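Gaver Boards > Teleoperation and Demonstration > House Rules and Good Practice

Thread: Draft rules for hand-held gripper sessions, please pick holes

quillback
Posted 11/12/20

Our lot at Orusia have been recording pick-and-place demonstrations with hand-held grippers since August, and so far the rules have lived in Fredy Guzmán's head. Fredy is going on leave. I have been asked to write them down before he takes his head with him.

Draft follows. It covers tabletop work only, one person seated, a gripper in each hand, tracked by marker cubes. I've kept to things we can check without buying anything.

1. Clear the table of everything that isn't in the task. Mugs especially. A mug that appears in half the recordings becomes part of the job whether you meant it to or not.

2. Chair in, sleeves up or close-fitting. Loose cuffs swing over the markers on the forearm side and the tracking goes for a wander.

3. Both cubes must be in view before you start. If one goes missing for longer than a blink, stop and do it over. Don't patch it up afterwards and tell yourself it's fine.

4. The idle hand has a home. When only one gripper is working, the other rests on the table near your own edge and stays there. It does not hover, tap or conduct an orchestra. 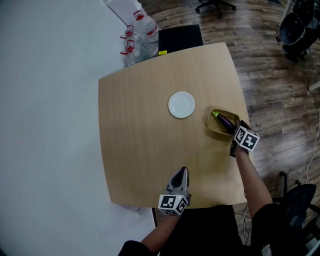

5. Grip food by the firm end and close slowly. Aubergines bruise, and a bruised one looks different by the afternoon. Swap it when it goes soft and write down that you did.

6. Change the starting layout between runs. Move the plate, turn the tray, point the stalk another way. If you find yourself putting the tray back in exactly the same spot, have a biscuit and come back.

7. Say the task out loud before the first run of each batch. "Aubergine from tray to plate." If two people in the room disagree about what was just said, you have saved yourself a day.

Holes, please.

tinsnips
Rule 4 is wrong and I will be a bore about it.

If the left gripper always sits in the same place whenever the right is working, you've taught the thing that the left arm is furniture. Then you ask for a two-handed job and it sulks. We had this at Muñoz with lids. Lovely right arm, left arm like a boy at a school dance.

Let the idle hand rest wherever it likes, within reach, and let it vary.

quillback
I take the point on varying it. My worry is people fidgeting. I've watched recordings where the spare hand does more travelling than the busy one.

tinsnips
Then ban fidgeting. You've banned moving, which is a bigger thing.

Bernardo Garcia
I'd keep rule 4 for single-arm tasks and write a separate one for two-handed work. Trying to serve both in one sentence is how you get rules with three commas that everyone skips.

On the photo: fingers pointing up the table with the gripper resting near the edge is how I'd ask for it too. Your cube is clear of the sleeve, which I can't say for most of ours. I would only add that "rest" should mean rest. People press down, the fingers splay a bit, and your opening reading is off before you've begun.

mrs_ohm
Can we talk about rule 1? "Clear the table" is all very well, but what about everything past the table? I can see water jugs, office chairs and a sticky note on a chair back. If your camera sees it, it's in the recording.

quillback
Rule 1 says table. The room is the room.

mrs_ohm
The room is the room until somebody tidies it, and then it's a different room and you've got 700 recordings from the old one.

tinsnips
Leave the room alone. I want the mess. A robot that can only find a plate in a tidy room is no good to anyone I've ever lived with.

mrs_ohm
I didn't say tidy it. I said write it down. One line in the log: jugs on the white surface, note on chair, whatever. Then when someone asks in spring why the thing behaves oddly in front of a bare wall, you can answer them.

quillback
All right, that I can live with. A line in the log for background, filled in at the start and whenever it changes. I'm not listing individual jugs.

Bernardo Garcia
Cables, though. There's a thin white one across the floor on the right and a dark one hanging by the corner of the table. I don't care what the model makes of them, I care about ankles. Our safety person would have the pair of them taped down before you'd finished saying aubergine.

quillback
Fair. Going in as rule 0, so that it comes before everyone's opinions.

lowgear
New here, sorry if this is daft. Why slowly in rule 5? We were told at Rirnus to work at a natural speed, or the robot ends up crawling about like it's defusing something.

quillback
Not daft. I mean the closing of the fingers and nothing else. Reach and carry at whatever speed you'd use at home. I'll reword it.

lowgear
Thanks. And how often do you swap the aubergine? Ours went four days and by the end it had a personality.

quillback
We start each morning with a fresh one. Fredy takes the old ones home. I have never asked what for and I'm not putting it in the rules.

tinsnips
You should. Rule 8, disposal.

mrs_ohm
While you're in there, rule 6 needs a number or people won't do it. "Change the layout between runs" turned into a nudge of the plate by a finger's width in our place. We now say a new layout every six runs, and the plate has to move by at least its own width.

Bernardo Garcia
Every run, surely?

mrs_ohm
Try getting anyone to do it every run after lunch.

quillback
Revised version as it stands:

0. Cables taped or tied back before anyone sits down.
1. As before, plus a background line in the log.
4. Single-arm tasks only: idle gripper rests on the table, no pressing, no fidgeting. Its resting place changes when the layout does.
4a. Two-handed tasks: to be written by tinsnips, who has volunteered by complaining.
5. Close the fingers slowly on soft items. Everything else at normal speed.
6. New layout every six runs. Plate moves by its own width or more.

2, 3 and 7 unchanged.

tinsnips
I did not volunteer.

quillback
Monday will do.

Bernardo Garcia
One more on rule 3. What counts as a blink? Somebody here will want it in frames.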